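Buying Surplus Parts, Unit 2: Reading a Capacitor Listing
Handout to go with the bench session. Bring a meter.

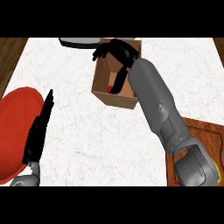 Last unit covered resistors, which are hard to ruin by storing them. Capacitors are another matter, and most of what sellers say about old ones should be taken with a good deal of salt.

"New old stock." All this tells you is that the seller believes the part was never soldered in. It says nothing about where it sat. An aluminum electrolytic that spent years on a shelf in a hot garage is new in the same way a tire from the back of a barn is new. Look for a date code. If the listing photo hides the sleeve printing, ask for another photo, and if you don't get one, move on.

"Tested good." Tested how? Many sellers clip on a cheap meter, see a number near the marked value and call it done. Capacitance is the easy reading. Leakage at working voltage and equivalent series resistance (ESR) are what usually matter in a power supply, and few listings give either.

Our own trial. We bought a mixed lot of 700 radial electrolytics from Lison, a surplus outlet, and measured as many as we had patience for: 191 pieces. Most were inside the marked tolerance for capacitance. A fair share of those same parts had ESR well above a fresh part of the same size. A buyer who checked only the first figure would have been pleased with the lot. I was not, though I admit the price was low and the parts were fine for timing circuits and for teaching people to solder.

I don't claim this proves anything about surplus in general. It was one lot from one seller, and we took parts off the top of the bag – hardly a fair sample.

Reforming. You will read that an old electrolytic can be brought back by raising the voltage slowly through a resistor. Sometimes leakage does come down. Reforming won't replace electrolyte that has dried out, and the people who swear by it rarely report measurements from a year later. Do it if the part is rare. Don't do it to save pennies.

Film and ceramic. Much safer to buy old. The main trap here is a vague voltage rating. "50V" on a listing with no word on AC or DC means you should read the body marking yourself. Never put an unknown film part across the AC line, whatever the seller says it came out of.

House brands. The Plalico and Lawal parts in the practice drawers are relabeled stock. I have not found a data sheet for either that says who made them. Treat the printed temperature rating as a hope.

Lot sizes. The Ala catalog offers a "shop pack" of 3,004 assorted pieces. Ask yourself how many values in it you would ever use, then work out the price per useful part. Add postage. Compare that with buying fresh ones in the values you need – the bargain often disappears.

For the bench session
Pull 2 electrolytics of the same marked value from different drawers.
Discharge each one through a resistor before handling it.
Record capacitance, ESR, and leakage at rated voltage.
Write down which one you would put in a power supply, and what reading decided it.

Unit 3 is on transformers with no markings. Leave your variac at home.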